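Tovument Road Test Records: Data Card

Summary

Tovument is a collection of written road test records for family cars and small vans, prepared by Cusora for use by buyers' guides, local newspapers and students of transport. It contains 1,295 test records covering 451 model and engine combinations. Each record sets out what a single tester found during a single loan of a vehicle, using a common form.

The collection is maintained by Olesia Hnatiuk, to whom corrections and requests should be sent. The present release is version 2. It replaces the first release in full, and the two should not be merged.

Contents of the release

The release is supplied as three plain text tables and a folder of notes. The vehicles table lists every model and engine combination, with its body style, gearbox, driven wheels and published towing limit. The tests table holds the test records themselves. The testers table gives a code for each tester, their height to the nearest five centimetres and the number of years they have held a licence. Names of testers are not released.

The notes folder contains the longer written remarks which testers were free to add at the end of the form. They have been checked for spelling and for personal details, but have otherwise been left as written. Some are a single line and others run to several pages. Users who quote from them should give the test number.

How the records were made

All vehicles were driven on the same two routes. The Zorow route is a mixed circuit of town streets, dual carriageway and one long hill, and is used for fuel use, noise and general comfort. The Chornovol route is shorter and rougher, with broken surfaces and several tight junctions, and is used for ride, steering and visibility. Testers drove both routes twice, once alone and once with two adult passengers and luggage.

Fuel use was worked out by filling the tank to the first click of the pump before and after each drive. The trip computer reading was also noted, and appears in its own column. The two figures often differ, and the pump figure should be preferred wherever both are given. For electric vehicles the energy drawn at the charging point is recorded, including losses during charging.

Cabin noise was measured with a hand-held meter fixed at the height of the front passenger's ear. Readings taken in heavy rain or strong wind carry a flag in the weather column. They have been kept in the table, and it is left to the user to decide whether to include them. 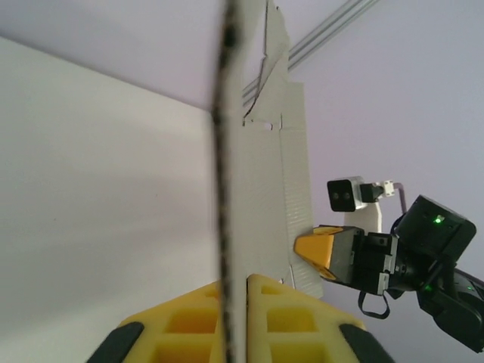 Luggage space was measured with a set of rigid boxes in two sizes, loaded to the lower edge of the rear window with the load cover in place. The result is given in litres. It will usually be lower than the maker's own figure, which may include space under the floor or up to the roof. Where the rear bench slides, both positions were measured and the smaller result is the one shown in the main column.

Ride, steering, seat comfort and ease of use were marked by the tester on a scale from one to ten. These are opinions. Testers were asked to judge each vehicle against others of similar size and price, so a mark of seven for a small hatchback and a mark of seven for a large estate do not mean that the two are equally comfortable.

Fields that require care

Price. The price column shows the list price of the vehicle tested on the day it was collected, with any options fitted. It does not include discounts and has not been adjusted for inflation.

Kerb weight. Most values were copied from the registration document. Around 16 were taken from a weighbridge, and these are marked W. The two sources should not be compared directly - the weighbridge values include a full tank and a driver.

Tyres. The make and size of tyre were not recorded in the earliest tests. An empty cell means that no record was kept, and should not be read as meaning that the vehicle wore its standard tyres.

Trim level. Names are given as they appeared on the maker's price list. Makers change these names frequently, and the same name may cover different equipment from one year to the next.

Known limits

The collection is not a balanced sample of the vehicles on sale. It depends on what could be borrowed, and petrol family hatchbacks are therefore better covered than any other class. Seven-seat vehicles and pick-ups are thinly covered, and there are no records for sports cars or for vehicles adapted for wheelchair users.

Almost all loans were made between May and the end of autumn. Little can be said from these records about winter range in electric vehicles, heater performance or behaviour on snow. Users with an interest in those matters should look for another source.

Vehicles supplied by makers for testing are generally well prepared and have covered a low mileage. The records say nothing about reliability, and no attempt should be made to draw conclusions about it from the short fault list included with each test.

Changes since the first release

The marks for steering and ride, formerly given as one mark for handling, are now held separately. Where a tester had given only the single mark, both new columns have been left empty. Fuel figures have been converted to litres per 100 kilometres throughout, with miles per gallon retained in a second column for the convenience of British readers. A fault which rounded some noise readings down to the nearest whole decibel has been corrected.

Several duplicate records have been removed. In each case the vehicle had been returned early and collected again by the same tester, and the later and more complete form was kept.

Permitted use

The tables may be used free of charge for study, reporting and non-commercial comparison, provided that Tovument is named as the source and the version number is given. Use in advertising is not permitted. In particular, a tester's mark or remark may not be used to promote a vehicle, whether or not the maker is named. Commercial publishers should write to Cusora before including any part of the tables in a paid product.

Corrections

Reports of errors are welcome from any reader. A report should give the test number, the name of the column and the value believed to be correct, together with the source for it. Corrections to measured values are made only where the original form can be found and supports the change. Testers' marks are not altered after release, although a maker who disagrees with a mark may ask for a short statement to be placed in the notes folder next to the test concerned.

Accepted corrections are held for the next release and listed in the file of changes supplied with it.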